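Thu Khương was already pulling on her second cup of tea when I got to the lab, and she waved me over to the bench by the window before I had my coat off. She has run the crown and bridge side of Zavora for eight years now, a dental laboratory in Trosemitz that most patients in town have never heard of, even though a good many of them are chewing with its work.

I had come to ask about shade matching, which I'll admit I thought would be a short conversation. It was not!

"People think you hold up a little tab next to the tooth and you're done," she told me, laughing. "And some days, sure, it goes like that. But a tooth has three or four colors in it, and it changes when the lips are dry, and it changes under the lamp, and then the dentist sends me one letter and one number on a slip of paper and says good luck."

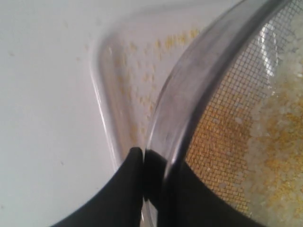 She learned the trade from Nghĩa Đàm, who founded the lab and still comes in most mornings at 79, mainly (she says) to check on the furnace and complain about the radio. He made her stain and glaze practice crowns for a whole winter before he let one go out the door. "I was so mad at him," she said. "I had my certificate, I thought I was finished learning. Then I looked back at the first ones in October and I wanted to hide them in a drawer."

These days the lab sends out over 49 units in a busy week, and Bảo Mai handles the milling while Thu keeps the front teeth for herself. She asks for photographs of the patient in daylight, taken before the tooth is prepared, and if the patient lives close enough she'd much prefer they just stop by.

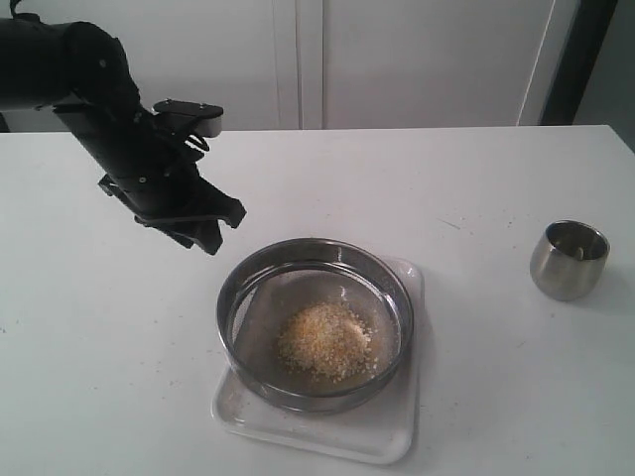 "Lụa Đinh over at the Trolora clinic sends hers straight to me with the temporary in," she said. "They sit by the window, we chat, I take my notes. Ten minutes, maybe fifteen if they're talkers, and I'm a talker too, so you can imagine."

I asked what she does when one comes back. She didn't mind the question at all. Two came back last year for color, and she remade both, one of them for a retired singer who could see a difference that Thu herself could only find on the second look. "She was right, though. It was a hair too gray near the gum. I called her up and told her so."

We had gone well past lunch by then, and Bảo was calling from the back about a case due out with the afternoon courier, so she walked me to the door with a loupe still pushed up on her forehead.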